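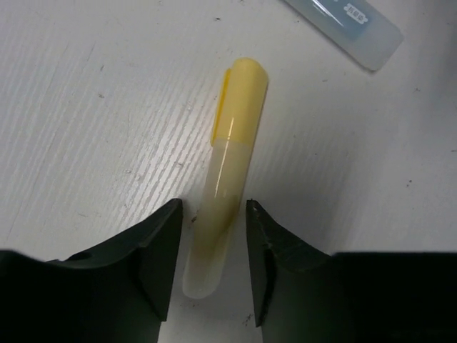 Salari opens refill service for office and school supplies in Nestley

NESTLEY, September - Salari, the supplier of stationery and paper goods, opens this month a refill and return service in its shop at Petchrat Street. Customers can bring back used pens, markers, ink bottles and printer cartridges, and they can buy the refill for many of the products which they already have at home or in the office. The service is free for private persons. Companies and schools pay a small yearly fee, which covers the collection at their door.

The new service follows a trial that Salari held during six months with offices and schools in the town. In this period the participants returned 3,657 writing instruments. Nearly half of them could be used again after a new refill or a new tip. The others were taken apart by hand, and the plastic was sorted by type before it went to the recycling partner of Salari, the company Hukus.

"We have sold stationery in Nestley for a long time, and we saw that our customers wanted to throw away less," says the management of Salari. "Many people did not know that a refill exists for the pen they use every day. Often the refill was standing on our own shelf, but too low or too far at the back. This was our mistake and we have now corrected it."

How the service works

In the shop there is a counter with four collection boxes. The first is for ballpoint and gel pens, the second for markers and highlighters, the third for ink cartridges, and the fourth for everything else from the desk, for example empty tape rolls, broken rulers and old folders with metal parts. The staff at the counter check each product and tell the customer if it can be filled again. A simple refill is done while the customer waits. For fountain pens and for larger orders the customer receives a message when the work is ready.

Offices can order a collection box for their own building. The box holds the normal waste of a team of 20 persons for one season, and Salari exchanges it for an empty one when it is full. Schools receive the same box together with a sheet for the classroom, on which it is explained with drawings what may be put inside. Glue, batteries and aerosol cans are not accepted.

Together with the opening, Salari also changes its range of products. Markers and highlighters for which no refill is available will step by step leave the shelves, as soon as the present stock is sold. The prices of refills will be shown directly beside the price of the new product, so that customers can compare them easily. The company does not plan to raise prices because of the new service.

Hukus, which has its workshop outside the town, will receive the sorted plastic every week. It is ground and made into simple products such as pen trays, letter trays and book supports. The first of these products will be for sale in the shop before the winter. They are offered in dark grey only, as the plastic comes in mixed colours and a lighter shade would not be regular.

Opening day

The service opens on Thursday at 9 in the morning. On this day visitors can have their pens filled without cost, as long as the refill is in stock. Schools which register on the opening day do not pay the fee for the first year. Registration is possible at the counter or by the form on the Salari website.

Notes to editors

Salari sells stationery, paper and office furniture to private customers, companies and schools in Nestley and the villages nearby. Journalists who wish to visit the sorting room are asked to contact the press office of Salari in advance - the room is small and can receive only a few visitors at the same time.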